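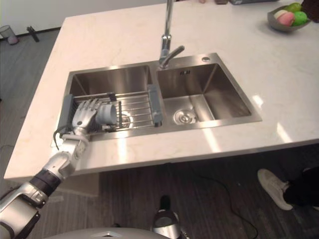
4. Cleaning silver and gold-plated pieces

This section is for the Penov ultrasonic cleaner with the small basket. Please read section 2 before, if you did not use the cleaner yet.

Caution: Do not put opals, pearls, amber, turquoise or emeralds in the tank. Glued stones are also not allowed. The vibration can loosen them and the glue becomes grey in colour.

4.1 Preparing the tank

1. Place the cleaner on a flat surface and leave the lid open.
2. Fill with lukewarm water up to the lower line. The lower line is 200 mL.
3. Add 2 drops of Brutik solution. More drops will not clean better, they only make foam.
4. Lay the pieces in the basket. Chains must be closed at the clasp, otherwise they make knots.

Note: Wash silver and gold-plated pieces separately. Plated pieces should stay in the tank for one short cycle only.

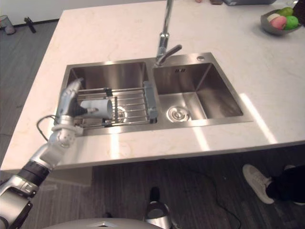
4.2 Running the cycle

1. Close the lid and press the button once. The blue light comes on.
2. Wait 4 minutes. The cleaner stops by itself.
3. Pull out the plug, then lift the basket by its handle.
4. Rinse every piece under clean water. Close the drain first!
5. Dry with the soft cloth. For filigree work, use the cool setting of a hair dryer.

Caution: Never run the cleaner with an empty tank. This damage is not covered by the warranty.

4.3 If the silver is still dark

Repeat the cycle one time. If dark places remain, the tarnish is too thick for this method and you should ask a jeweller. Oxidized silver has a dark finish made on purpose, so please do not try to remove it.

Text revised June 16, 2022 by Pacita Maglaya. Storage of jewellery is explained in section 5.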